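The Folding Shift 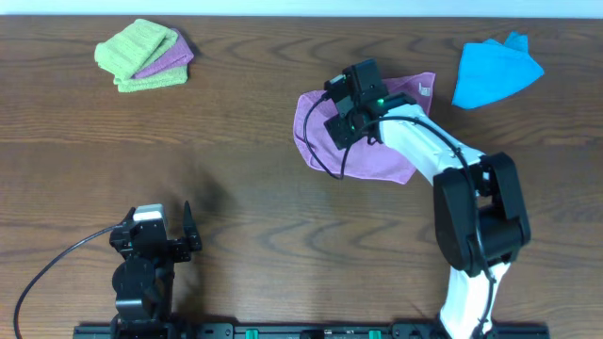 I took the job at Mtshali in March, after the hotel laundry let me go. The ad said they wanted people who could fold. I had folded for more than 4 years, so I wrote that down and they called me the same afternoon.

The work was simple to explain. You sat on a stool with a handle in each hand, and whatever your hands did, the arms on the table did too. You folded towels and cloths with them. The arms kept a record of it, and at night the people upstairs fed the record to a program, and in the morning the arms were supposed to fold a little more like you.

My first day I dropped everything. I knew how to fold a towel, but I knew it with my fingertips, and the handles had no fingertips. I would close the gripper on a corner and lift, and half the time I had lifted nothing at all. The other half I had picked up two layers and pulled the whole thing into a knot. I got through nine folds before lunch. The woman on the next table had done 121.

"Stop looking at your hands," she said. "Look at theirs."

It took me a week to do that. You have to forget you are holding anything. You look at the corner of the cloth and think about where it should go, and you let the arm be slow. If you hurry, the cloth slides. If you wait too long above it, the record has a long stretch of waiting in it, and then the arm learns to wait.

I found that out from Table 2. By the end of the month it could fold a washcloth without me. They let me stand beside it and watch. It reached down, stopped just above the cloth, and stayed there. Then it backed off, came down again, and took the corner.

"Why does it do that?" I asked the supervisor.

"You do that," she said.

I told her I didn't. She took me upstairs and played back some of my folds, one after another. In every one I came down, stopped, backed off, and came down again. I had never felt myself doing it.

I thought about it on the bus. My mother folded that way. She would reach for a sheet, pull her hand back, and smooth the air over it before she took hold. She had burned that hand on a press when she was young, and for the rest of her life she checked for heat before she touched cloth. I learned to fold standing next to her at the kitchen table. I suppose I learned all of it.

The supervisor said they could cut it out. They would throw away my 196 best folds and have me do them over, clean. She was nice about it. The customer, a company called Goto, was paying for speed, and the stop cost them most of a second each time.

So I did them over. I came straight down and took the corner and moved on. It felt rude. By the third day I could do it without thinking, and by the fifth the arm could too. It folded a purple cloth and a blue one and a green towel and set them in a stack, and it never paused once. The supervisor brought down a box of doughnuts.

On my last night there I stayed to shut off the tables. Table 2 still had its old program on it, the one from before. I put a cloth down flat and started it.

The arm reached out, stopped, and drew back. I pulled up the stool and let it finish the stack.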